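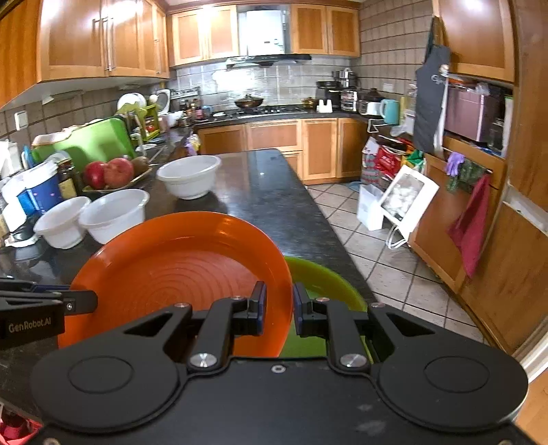
How often should the finger pads be changed?

Change them when the surface becomes smooth or when an edge starts to lift from the finger. For a gripper that handles dishes every day, we suggest to look at the pads each morning and to keep one spare pair near the work place.

Zenard Pad and Linkage Service Kit
For two-finger parallel grippers, hand-held or arm mounted

Product group: Gripper care
Supplied by: Nakpan, Jerkthorpe workshop
Status: In stock. Orders received before 3 p.m. leave the same day.

The Zenard kit contains the parts which wear first on a parallel gripper used with plates, bowls, cups and similar household objects. It was prepared together with the kitchen handling group at Grillham, where hand-held grippers are used on ordinary counters and must be ready again after a short break. All work can be done on a table with hand tools. The gripper doesn't have to be sent to us.

Please compare the dimension sheet with your gripper before you order. Finger width and screw position are different from one maker to another, and the kit isn't a universal part. If you are in doubt, send us a drawing of the finger with the distance between the screw holes.

What is in the kit

Finger pads, two pairs, soft grade
Finger pads, one pair, firm grade
Adhesive sheet, already cut to pad shape
Pivot screws with washers, one full set
Small tube of dry-film lubricant
Plastic scraper
Lint-free cloths
Setting gauge, 3 mm
Printed service card

Soft or firm pads

The soft grade is the normal choice for glazed plates and bowls. It follows the curve of a rim and holds with little force. The firm grade lasts longer, but it needs a cleaner surface and it can slide on a greasy rim. We don't recommend to mix both grades on one gripper. The fingers then press differently and the object turns a little when it is lifted.

Plates with raised rings need some attention. The pad touches only the top of each ring, so the real contact area is small and the wear comes in narrow lines. When you see such lines, change the pair also if the rest of the pad looks good.

Changing the pads

Switch off the gripper and disconnect the cable or battery. Open the fingers by hand until they stop. Never push one finger alone, the linkage must move as a pair.

Lift the old pad from one corner with the plastic scraper. A metal blade will scratch the finger, and the new adhesive won't hold well on a scratched face. Clean the finger with a cloth and isopropyl alcohol and let it dry completely.

Put the adhesive sheet on the finger first, then the pad. Start at the fingertip and press toward the base, so the air can leave. Close the fingers on the flat part of a clean plate and keep them closed for 9 minutes. The gripper can be used lightly after this time. Full load is allowed the next day.

Checking the linkage

With the power still off, take the tip of each finger and move it gently from side to side. A very small movement is normal. If you hear a click or if one finger moves more than the other, open the screw caps and look at the pivot screws.

Replace the pivot screws always as a set. Use one small drop of lubricant on each pivot, and wipe what comes out. Too much lubricant travels along the finger and arrives under the pad, where it makes the adhesive weak. This is the most frequent reason for returned pads at our workshop.

After the screws are in, place the setting gauge between the fingers and close them slowly. Both pads should touch the gauge at the same moment and on the full length. If there is light at the base, the screws on that side are too tight. Loosen them a quarter turn and test again.

Cleaning in a kitchen

Wipe the pads with a damp cloth and mild soap between work periods. Don't put the gripper or the fingers under running water and don't lay them in the sink. Oil from cooking collects in the air near a stove and settles on everything, so the body should also be wiped, especially around the joints and the ventilation openings where your model has them.

Flour and sugar are worse than water for the linkage. If they fall on the gripper, use a dry brush before the damp cloth.

When you lay the gripper down on a stone counter, put a folded towel below it. The fingertips are the lowest point on many models and the stone rubs the pad edge.

Service record

The service card has lines for 26 entries. Write the date, the pad grade and the gauge result. Grillham keeps the card in the transport case and this works well, the person who takes the gripper next can see what was done. Extra cards can be ordered without cost.

Technical data

Pad material: silicone, food-safe grade
Pad thickness: 3 mm
Lubricant: dry film, no silicone oil
Shelf life of adhesive sheet: until August of the year after purchase
Storage: dry, out of direct sun, in the closed bag

Ordering

Single kits are sold from the Jerkthorpe workshop. Pads alone are available in a box of 100, soft or firm, without screws and gauge. For other finger shapes we can cut pads from your drawing, please ask for the delivery time.

Opened adhesive sheets can't be returned. Unused pivot screws and gauges are taken back in the original bag.

Related items: Zenard transport case, Zenard firm pad box, replacement screw caps, setting gauge single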